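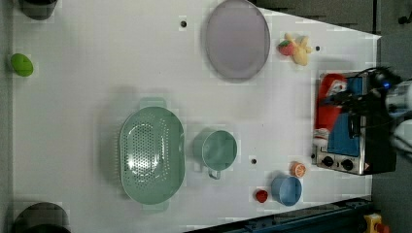 Wie bekommt man Spielgeschirr und Spielzeuglebensmittel sauber, ohne dass sich Farbe oder Form verändern? Mit lauwarmem Wasser, einem Tropfen Spülmittel und einer weichen Bürste, danach vollständig an der Luft trocknen lassen. Die Spülmaschine bleibt bei mir außen vor, auch beim Geschirr.

Im Mai habe ich den gesamten Bestand der Spielküche einmal durchgearbeitet, insgesamt 29 Teile. Anlass war eine Nachfrage von Orysia Kuzmenko, die die Küche für ihre Gruppe übernehmen möchte und wissen wollte, in welchem Zustand die Sachen sind.

Sortiert wird bei mir nach Bauform. Offene Teile wie Teller und Becher haben keine verdeckten Stellen und sind schnell erledigt. Beim Becher bleibt am ehesten etwas am Henkelansatz hängen, dort hilft eine alte Zahnbürste. Der hellgrüne Durchschlag braucht am längsten. In den kleinen runden Löchern im Boden setzt sich Knete fest, und eingeweichte Knete schmiert. Ich lasse sie deshalb trocken aushärten, drücke sie mit einem Holzspieß von innen nach außen durch und spüle erst dann. Ein Metallspieß geht auch, hinterlässt aber Kratzer am Lochrand.

Bei den Lebensmitteln ist die Frage, ob sie hohl sind. Hohle Teile nehmen durch kleine Öffnungen Wasser auf und geben es schlecht wieder ab. Test: ans Ohr halten, schütteln, anschließend kräftig drücken. Kommt Wasser heraus, sortiere ich das Teil aus. Diesmal waren es 2, beide aus der alten Kiste von Sandach. Die Erdbeere wird nur feucht abgewischt, am grünen Blattansatz mit einem Wattestäbchen. Das blassgelbe, knubbelige Teil läuft bei uns je nach Koch als Banane oder als Ingwer und wird in den Vertiefungen gebürstet.

Für die Lauge rechne ich 300 ml Wasser in einer flachen Schale, mehr wird nur unnötig trüb. Nach den Knetresten einmal wechseln. Zum Trocknen lege ich alles mit der Öffnung nach unten auf ein Geschirrtuch, über Nacht, den Durchschlag schräg an die Wand gelehnt.

Talha Khokhar hat mir zu Essigwasser gegen Kalkränder geraten. Auf einem Teller ausprobiert: Der Rand war weg, der Geruch hielt sich 2 Tage. Für einzelne Flecken brauchbar, für den ganzen Bestand wäre mir das zu viel – zumal anschließend alles noch einmal abgespült werden muss.

Offen ist noch die Aufbewahrung. Die Kiste hat keinen Deckel und staubt ein. Ein Netzbeutel wäre luftiger, aber der Durchschlag passt mit seinen beiden Griffen schlecht hinein. Vorerst liegt er obenauf.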